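Threads > Robotics practice > Hand-held gripper rules, the long version

I promised a few people at Revberg I would write up the rules we use for recording with hand-held grippers. They are house rules. They aren't a standard and I'm not claiming they should be. Posting them as a thread so you can argue with them one at a time.

Background for anyone new: people hold the gripper, do a task, and the camera on it records. We later train arms on those recordings. Most of what goes wrong in training was already wrong on the day of recording, and the rules are mostly about that day.

Rule 1. Write the task in one sentence before anyone picks up a gripper. "Open the door by the handle and leave it open." If two people read the sentence and do two different things, rewrite it. We keep the sentence on the same sheet as the start and end conditions.

Start condition and end condition get a line each. A door task starts with the door closed and the fingers empty. It ends with the fingers empty and away from the handle. We used to leave out the second part and got a lot of recordings that stopped with the operator still holding on.

Rule 2. Markers on both fingers, flat, clean, no tape over them. Check them at the start of the session and again after any pad change. A marker with one lifted corner will still be detected most of the time, and you will find out about the rest when you plot finger width and see it jump.

Our acceptance number is 98 percent of frames with both markers found. Below that the recording goes in a separate folder and doesn't get used for width. We picked 98 after looking at our own data. I wouldn't copy it without looking at yours.

Rule 3. Same pads on both fingers, and replace them as a pair. Séverine Marty pushed for this and she was right. One new pad and one worn pad close unevenly, and operators learn to turn the wrist a little to make up for it. Then the arm learns the wrist turn.

Log every pad change with the session number and initials. It takes less time than working out in December which week the grip started looking different.

Rule 4. Calibrate before the session and do one short check recording after. Open the fingers all the way, close them all the way, move slowly around the table and come back to the start. If the return point is off by more than 4 mm, stop and find out why before going on.

Common causes, in the order we see them: a loose camera screw, a lens that somebody wiped and nudged, lights changed since calibration, and a plain surface with nothing on it for tracking to hold on to.

Rule 5 comes from that last one. Give the tracker something to look at. Visual tracking needs corners and edges with contrast. Blank furniture against a blank background is the worst case, and dark cloth by itself isn't much better.

Stickers are cheap. Mix the sizes and the shapes, and don't lay them out in a regular grid, since repeated patterns can be matched to the wrong place. Large shapes on the background help when the gripper is far from the object. Small ones on the object help when it's close.

Anything added for tracking has to stay put for the whole session. If a sticker falls off, write it down and put up a different one in a different place. Don't try to put it back exactly where it was.
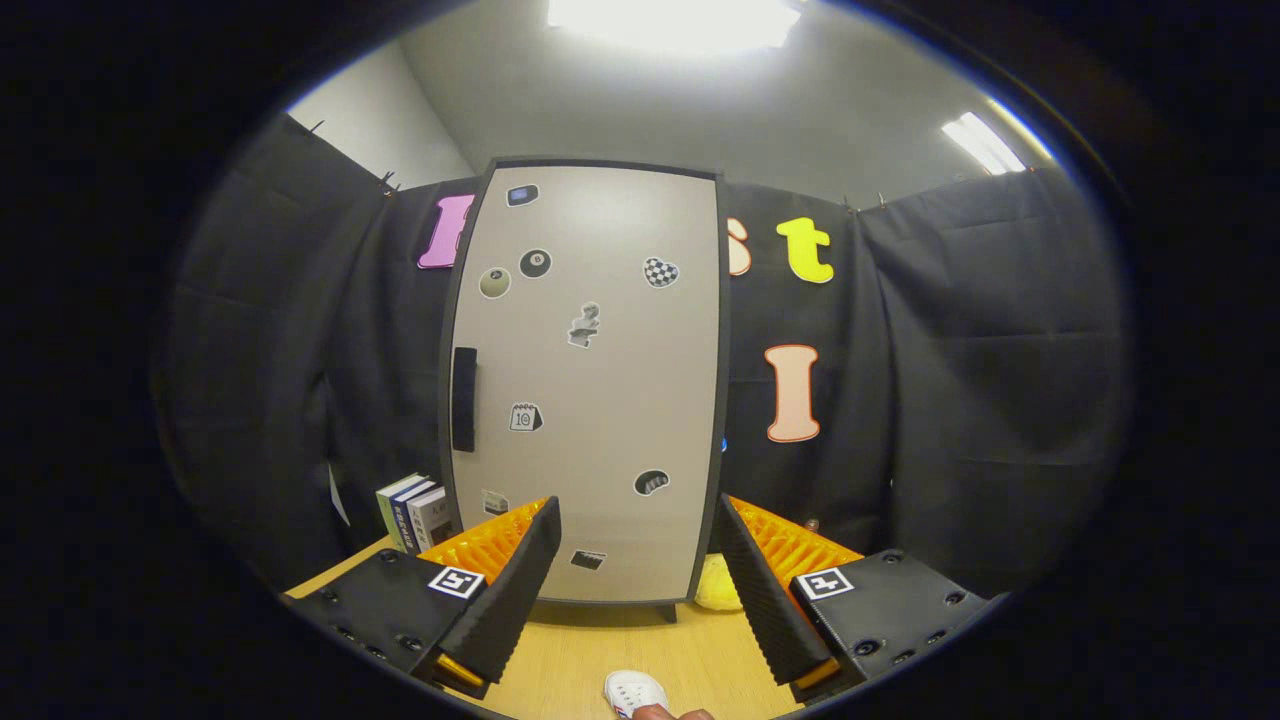 The same goes for anything loose on the table. It's fine to have things there, and we want some variety. But decide whether an item is fixed or free. Fixed items stay where they are until the session ends. Free items get moved between recordings, on purpose, and the sheet says so.

Rule 6. Handles. Approach so that both fingers are visible to the camera before contact. If the door hides a finger, the marker on it is hidden too, and the width for that part is a guess. Practice the approach a few times without recording.

Don't pull a stuck door harder with the gripper. Stop the recording, mark it as failed, and look at the door. Odette Brunet keeps the failed ones, and I now agree with her, provided the label says what failed. "Bad" is no use as a label.

Rule 7. People. Operators can be in view. Faces should not be, and screens and name badges should not be. Anyone whose hands or feet may be recorded signs the same form as the operator. We ask again when the room or the task changes.

Rule 8. Breaks. A gripper with a camera on it gets heavy. We cap a block at 200 recordings per person per day, with a rest in the middle whether the person wants one or not. Wrist complaints go on the sheet and somebody has to answer them in writing.

Rule 9. Second reader. Someone who didn't record the session goes through a sample of it against the sheet. In our last batch at Rurkent, 93 percent passed on first reading. Nearly all of the remainder were end-condition problems, so go back and read Rule 1.

The second reader can't edit the sheet. They can only add to it. If the sheet says the door started closed and the recording shows it open, both facts stay on file.

A few things we dropped. We used to require the same operator for a whole task. That made the data tidy and the trained arm too fond of one person's habits. Now each task needs at least two people.

We also dropped the rule about fixed recording length. People padded short tasks by waving the gripper at the end. Stop when the end condition is met.

Someone from the Rey group asked whether these apply when the arm itself does the recording. Rules 1, 2, 4, 5 and 9 do. Rule 7 does if anyone is nearby. For the rest you need proper machine safety rules, with a stop button within reach and a person assigned to it, and this thread doesn't cover that.

Witeck asked for the blank sheet. It's a single page with the task sentence, start, end, fixed items, free items, pad log, check result, initials. I'll post it in a reply once I've taken our room codes off it.

If your return check limit is different from ours, tell me what it is and what lens you use. I'm collecting those for the next revision.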